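Oiling the kitchen table, second go

We bought the table from the Pavlović clearance at Vurside in March. It was marked down to $170 because two of the corners were dinged, and it had been sitting near the door where everyone parked their trolleys. I filled one corner and left the other alone.

The first coat of oil I put on was a mistake. I used what was left in a tin from the outdoor chairs and it never properly cured. You could write your name in it after a week. Anything left overnight stuck, and the newspaper left print behind on one end. I put up with that until the school holidays finished and then took it back to bare timber.

Sanding took most of a Thursday. I started with 80 grit on the orbital and the old oil clogged the discs straight away, so I went through 15 of them before I got down to clean wood. After that it was 120, then 180, then a wipe with a damp rag to raise the grain and a light pass by hand. Do it outside if you've got the room. I did it in the carport and the car is still the wrong colour.

This time I bought Talter hardwax oil, the small tin, $78 at Kindix. It's dear but it goes a long way. You put on less than you think, leave it for 15 minutes, and buff off everything that hasn't soaked in. I used old tea towels for that, then laid them flat on the concrete to dry before they went in the bin. Oily rags in a heap can catch fire by themselves, and the tin says so in very small print.

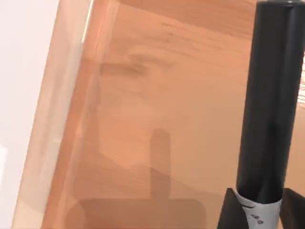 Second coat went on after 18 hours. I gave it a full week before we ate off it, with a sheet over the top to keep the dog hair away, and we had tea on our laps in the meantime. The kids thought that was great.

The filled corner took the oil darker than the rest. I might have another go at it next summer, or put the fruit bowl there. The bench seats still have the old finish on them and I haven't decided whether I can face those yet. There's a third of the tin left, which should do one of them.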